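排插那一格，为什么总是红的

我在Gelis做手持夹爪的数据采集，干了一年多，最怕听见的声音是旁边电脑“嘀”的一声短响。长响是这一条录完了，短响就是废了，重来。去年十月有一阵子，我们屋里短响多得像微波炉开派对，隔壁调机械臂的同事都戴上了耳机。

事情出在排插上。对，就是你家电视柜后面那种白色排插。任务单写得特别简单：用夹爪把排插夹住，挪到位，摆正，松开。拧瓶盖、叠毛巾我们都录过来了，谁会把一条排插放在眼里？我当时还跟组长拍胸脯，说200条，两天，保准交。

结果第一天收工，后台一看，一大片红格子。系统自动检查的提示翻来覆去就一句：夹爪开合与轨迹不一致。说人话，就是它觉得我的手在动，爪子却没动，或者爪子动了，时间对不上。可我明明夹了呀！我手腕都酸了！

先说说这活儿是怎么干的吧，不然后面听着费劲。我们两只手各握一个夹爪，手指一收，前面的爪子就跟着合上，开合的宽度和手的位置一起记下来，之后拿去教机器人。夹爪后面拖着线，线从手腕边上垂下去，一路走到地上。地上的线嘛……我不想多说，反正每个来参观的人都会低头走路。

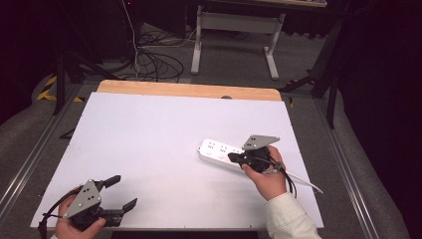
第一个被怀疑的当然是我。新人动作快、手抖、爪子没合到底就往上提，这些都是老毛病。我被拉去重新练了一上午，慢动作夹排插，夹得我做梦都在夹。再录，还是红。换一个老手来录，也红！我承认，那一刻我心里是有点高兴的。

第二个被怀疑的是软件。我们用的采集程序叫Clumalix，界面很朴素，脾气很大，更新之后偶尔会把左右手认反。负责的同事把版本退回去，红格子少了几个，大家鼓掌，下午又全回来了。掌声白给了。

后来是怎么找到的呢？说来有点丢人，是我吃饭的时候想起来的。我突然发现，录别的东西基本没事，一到排插，而且一到右手，就容易出毛病。排插这东西长，又带着一根线，往右边挪的时候，我的手腕会不自觉往外翻。手腕一翻，夹爪后面那根线就被扯一下。扯得很轻，手上几乎没感觉，可接头那里感觉到了。

回去我们就做了个土办法的测试：夹爪不夹任何东西，空着手，只翻手腕。翻一下，屏幕上的开合曲线平了；翻回来，曲线又跳出来。站在电脑前的几个人一起“哦——”了一声，那个声音我现在还记得。

拆开一看，右边那只的接头里有一根芯线快断了，还连着几丝。平着拿，它通；弯到某个角度，它就断一小会儿。断的那一小会儿，程序不报错，只是拿上一个数值继续往下填。所以在数据里，我的爪子就像冻住了一样，手还在走。最讨厌的就是这种故障，要坏你就坏彻底嘛，彻底坏了我五分钟就换掉了。

然后就到了最难受的部分：往回查。接头不是那天才开始坏的，之前录的东西里有没有混进去的？检查的门槛原来设得比较松，冻住的时间短一点，它就放过去了。我们把这只夹爪录过的数据翻了个遍，一共1,067条，最后挑出177条有问题，里面有不少之前是绿的，是当作好数据交上去的。

有人可能会问，几条数据冻一下能怎样？我原来也这么想。可是你想想机器人学到的是什么：手到了，爪子可以不合；东西还没松开，手可以先走。我们在Strebel那边的试验台上就见过一回，机械臂夹着一条排插往回收，到了该松的时候没松，拖着它一路刮过桌面，旁边的人赶紧拍了急停。没伤着谁，桌角磕掉一小块漆。那次到底是不是我们这批数据闹的，两边吵到现在也没定论，我只能说，看那段录像的时候我的后背是凉的。

修起来倒不复杂。线换成更软的，接头外面加了一段护套，又在靠近手腕的地方留出一圈余量，手怎么翻都扯不到接头。软件也改了，数值只要断了就停录，直接给短响，不许自己往下编。我第一次听短响听得这么踏实。

还有一条是我自己加的：每次开录之前，左手右手各翻两下手腕，看着曲线走一遍。同事笑我像上场前的羽毛球运动员。笑归笑，现在他们也翻，一屋子人对着屏幕转手腕，外人看了大概以为我们在做工间操。

地上的线也收拾过一回，用扎带捆得整整齐齐，我还拍了照发群里。捆得太整齐也有麻烦，挪一个支架就得剪一串，没多久又乱回去了。上个月Flandwood的人来谈合作，进门第一句是“你们这儿线不少啊”。组长说在改了在改了，我在后面假装很忙。

那批排插后来重录了，用了四天，比我拍胸脯的时候多出一倍。有问题的那177条也没删，单独放了一个文件夹，新来的人第一天就得看几条，猜猜爪子是在哪一秒冻住的。目前猜得最准的是一个刚毕业的实习生，我排第二，还挺不服气的。

那个坏接头我留着，放在抽屉里，跟备用扎带在一起。下周要开始录网线插拔，听说那个更费手腕，我已经去领了一副护腕。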